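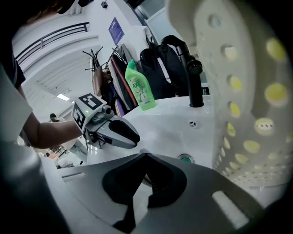 A white sink with a black faucet.

Free molar sealants to be offered at Brirport schools

Second graders in Brirport will be able to get dental sealants at school starting in November, under an agreement between the school district and the Skostow Dental Clinic.

The clinic will send two hygienists and a dentist to each elementary school in the district. Children whose parents sign a consent form will have their teeth checked, and those with healthy first molars will have the chewing surfaces sealed during the same visit. Families will not be billed, whether or not they have insurance.

Sealants are thin plastic coatings painted onto the back teeth. The first permanent molars usually come in at age six or seven, behind the last baby teeth, and their chewing surfaces have deep grooves that toothbrush bristles often can't reach. Food and bacteria collect in the grooves and decay can start there within a year or two of the tooth appearing. A sealant fills the grooves and leaves a smoother surface to brush.

Rocío Orozco, the dentist who will run the school visits, said most appointments should take less than 30 minutes.

"We clean the tooth, dry it, put on a gel for a few seconds, rinse, dry it again, and then paint on the sealant," Orozco said. "A blue light hardens it. There's no drilling and no shot. The hardest part for a seven-year-old is keeping their mouth open."

Children can eat right after the visit, though the clinic asks them to stay away from ice and hard candy for the rest of the day. Some notice that their bite feels a little high at first. Orozco said that usually wears down in a few days, and that parents should call if it lasts longer than a week.

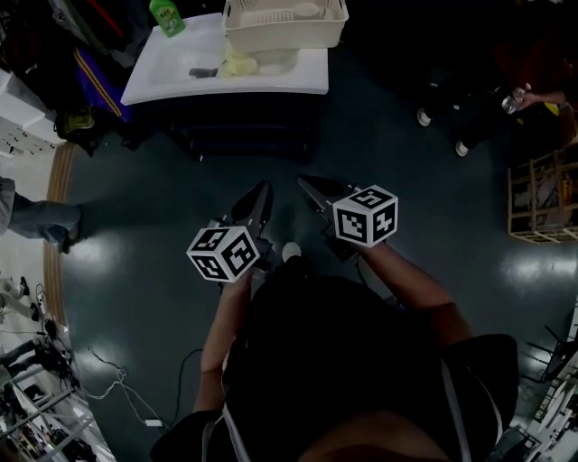 The program was tried last spring at Sulgate Elementary, where visits were held in the music room over three mornings. The principal's office said teachers had asked for one change, that children be called in small groups instead of one at a time, and the clinic has agreed to it. Sulgate will be the first stop again this year. Dates for the other schools will be sent home in backpacks and posted on the district's website.

Money for the visits comes from the Oyelaran Fund, which has paid for vision and hearing checks in the district in past years. The fund's grant covers supplies, portable chairs and staff time for two school years. According to the clinic, it is enough to seal 2778 teeth.

A child with a cavity in a molar won't have that tooth sealed at school. The parents will get a letter saying which tooth needs treatment, along with a list of offices in the area that are taking new patients. The clinic will hold some late afternoon appointments for children who don't have a regular dentist.

Third graders who missed the visits at Sulgate last spring may also sign up, as long as their molars have not already been sealed or filled. Older students are not included. Orozco said she would like to add sixth graders later, when the second molars come in, but there is no money for that yet.

Sealants can last for several years, but they can chip or wear away. The hygienists will look at last year's sealants at Sulgate and replace any that have come loose. After that, parents should ask for the sealants to be looked at during regular checkups.

Children who get sealants still need to brush twice a day with fluoride toothpaste and clean between their teeth, where the coating does not reach.

Consent forms are available in English and Spanish at each school office and at the front desk of the Skostow clinic. They must be signed by a parent or guardian and returned before the child's visit. Parents who would like to be in the room should write that on the back of the form.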